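The bus to Wako left at ten past five in the morning, and Desta Abdella was the only one waiting for it. He had one bag and a cardboard tube with the drawings in it. The driver took his ticket and asked if the tube was a fishing rod.

"Plans," Desta said. "For a bridge."

"We've got a bridge."

"I know. I'm coming to look at it."

The driver thought about that and shut the door.

It was 420 kilometres to Wako and the road was sealed for most of it. Desta slept until Cedano, where the bus stopped for fuel and two women got on with a crate of seedlings. They put the crate on the seat across the aisle and did up the belt over it. One of them offered him a boiled egg. He ate it and looked out at the paddocks. They were the colour of cardboard. It was October and there had been no rain since the winter.

His father had worked on the Wako bridge. He hadn't designed it. He'd been on the crew that poured the piers, the year before Desta was born, and he had talked about it all through Desta's childhood as if it were a relative who never visited. The river there was wide and mostly sand. You could walk across it ten months out of twelve, his father said, and in the other two it would take a truck.

The council wanted to know if the bridge had another twenty years in it. They had written to the firm in the city, and the firm had given the job to Desta without knowing any of this. He hadn't told them.

He got to Wako a bit after eleven. The motel was called the Jodeder and had a row of rooms facing a gravel yard. The woman at the desk gave him room six and told him the hot tap was on the right, whatever it said on the handle. 

He left his bag on the bed and walked down to the river.

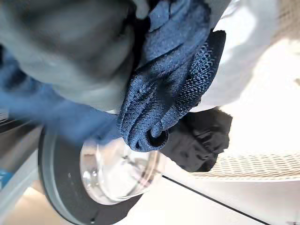 The bridge was smaller than he had expected. It had six spans and a timber handrail that somebody had painted white a long time ago. He climbed down the bank on the town side and stood on the sand under the first span. It was cool there. Swallows had built along the girders, and they went in and out over his head and took no notice of him.

He did the work in order. He tapped the concrete with a hammer and listened. He marked the hollow places with chalk and wrote them in his book. The first two piers were good. The third had a crack on the upstream side that he could get a coin into, with a brown stain running down from it where the steel was rusting inside. He measured it and took his time writing it down.

At the fourth pier he found the name. It was low down, a bit above the sand, scratched into the concrete while it was still soft. ABDELLA, in capitals, with the second L squeezed in late. His father had never mentioned it. Desta put his hand flat on it, then took his hand away and tapped all around it with the hammer. It rang clean on every side.

He finished the other piers before the light went. The river sand had got into his boots and down his collar.

That night he rang home from the motel office. His father was slow to get to the phone these days and the line clicked while he waited.

"I'm in Wako," Desta said.

"What are you doing in Wako?"

"Looking at your bridge."

There was a long breath at the other end. "Is it still up?"

"It's still up. Pier three's got a crack in it."

"Three wasn't ours," his father said straight away. "Three was the Grokton crew. They had their mix too wet. I told them at the time."

"Four's good."

"Of course four's good."

Desta waited for him to say something about the name, but he went on about the Grokton men and how they'd knocked off early whenever the foreman was across the river. Then he wanted to know if the pub had the same verandah. Desta said he hadn't been past it yet.

"Well, go past it," his father said. "Have the lamb. How long are they giving it?"

"I haven't worked it out yet. If they fix three, I'd say it'll get its twenty years."

"They should fix three."

"I'll put that in the report."

"Put in whose it was," his father said.

Desta said goodnight and paid the woman for the call. He walked up the main street with sand still in his boots. The verandah was there, and the kitchen had closed at eight.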